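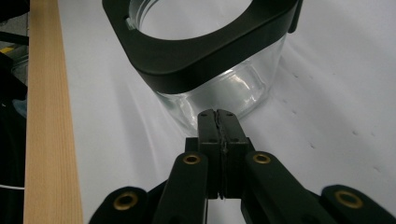 How many demonstrations of a single task should be collected before the first training run?

The Fikstead group recommends 221 for a task with one object and one motion. A smaller set may be used to confirm that the recording and training software work together, but its results should not be reported.

Question
Submitted in May by a member, Stostutthorpe

Our department is preparing a set of demonstrations for a policy that will open and close lidded containers. Two operators, Vass and Harken, record with hand-held grippers. Their episodes differ noticeably in speed and in the path taken to the lid. Should we require both operators to follow one fixed path, or should the variation be kept? We would also like to know whether failed attempts are to be deleted.

2 replies

Reply from Szabolcs Kerekes
Accepted

The variation should be kept, within limits. A policy trained on one path tends to fail as soon as the container is placed somewhere else. We ask operators to agree on the following points and leave the remainder to their judgment:

The starting posture, with the fingers closed.
The side from which the lid is approached.
The condition that ends the episode.

Speed deserves separate attention. Any episode longer than 15 seconds is set aside for review in our procedure, as long pauses teach the policy to pause.

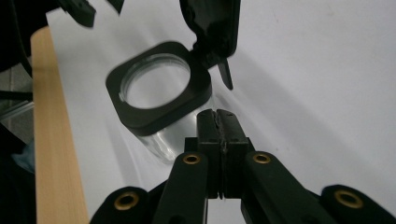
The starting state of the lid must also be entered in the log for every episode. Opening and closing are to be treated as two tasks with two labels, even when they are recorded in one sitting. We merged them in our first collection and later had to relabel more than 2,000 episodes by hand.

Failed attempts should not be deleted. Move them to a separate folder and mark the cause if it is known. An attempt in which the operator misses and then recovers may remain in the main set — provided that the recovery is complete.

Please also change the position of the container every 5 episodes. Operators will otherwise return it to the same place out of habit.

Reply from a guest

We just delete the bad ones. Storage is limited at our site and no one has requested them. I cannot comment on the matter of paths, as we have only one operator.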